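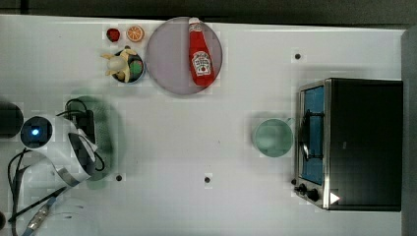
Hand guiding vs leader arm for kitchen pick and place

wristroll
Posted 11th August

We are collecting demonstrations for a table-top set: toy food, bowls, a plate, a ketchup bottle. One arm, two-finger gripper. So far I have done everything by hand guiding, holding the wrist and pushing it through the task. The replays are poor. The arm arrives a little low over the plate and the fingers close late. Before I spend money on a leader arm, has anyone compared the two on the same task?

kirer_user
Yes, on a Kirer leader, last October. 85 demonstrations each way, same objects, same operator. The policy trained on the leader arm data was better on the bottle and no different on the soft fruit. Your low arrival sounds like payload compensation. When you hold the wrist you carry part of the load without noticing, and the controller has to carry it alone on replay.

Pollock
Disagree that it has to be payload. Check the timing first. If he logs joint positions at 30 Hz and the gripper command on a separate clock, late closing is what he will get. Changing the input device won't fix that.

wristroll
Gripper is on a separate clock, so that is one thing to look at. Payload is set from the data sheet, without the cables.

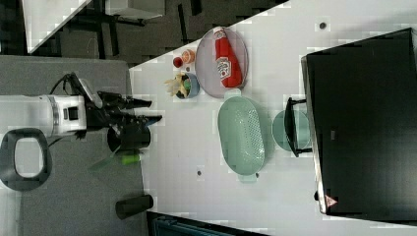 The bottle is the worst item. Lying on the plate, it rolls if one finger touches first, and by hand I correct for this by feel. I can't tell whether that correction is in the recorded data or only in my arm.

kirer_user
Only in your arm, mostly, unless you log torques. Weigh the cables, or run the identification routine with them on. Also, your hand and forearm are in the camera view for every hand-guided demonstration, and they won't be there when the policy runs. For me that alone rules it out for training images.

stola5
You can guide by hand, save the path, then replay it with the images recorded on the second pass. We do this on a Stola cell. It doubles the time but the pictures are clean.

Pollock
And when the bottle rolls differently on the second pass?

stola5
We throw that one away. We lose 11 in 85, which I can live with.

Pollock
I couldn't. You are keeping only the easy starts, and the policy never sees a recovery. With remote control the operator misses, backs off and tries again, and all of it is in the log.

stola5
Fair for the bottle. For moving a bowl I still say hand guiding is quicker to teach. A new operator needs 5 minutes with it. The leader arm took ours most of a day.

wristroll
Clocks merged, cables added to the payload. Arrival height is now fine on the bowl and slightly low on the bottle. I have ordered the Zorkside leader kit and will run 30 each way before changing anything else.

kirer_user
Shuffle the order of the two methods. I did all my hand guiding first and was better at the task by the second half.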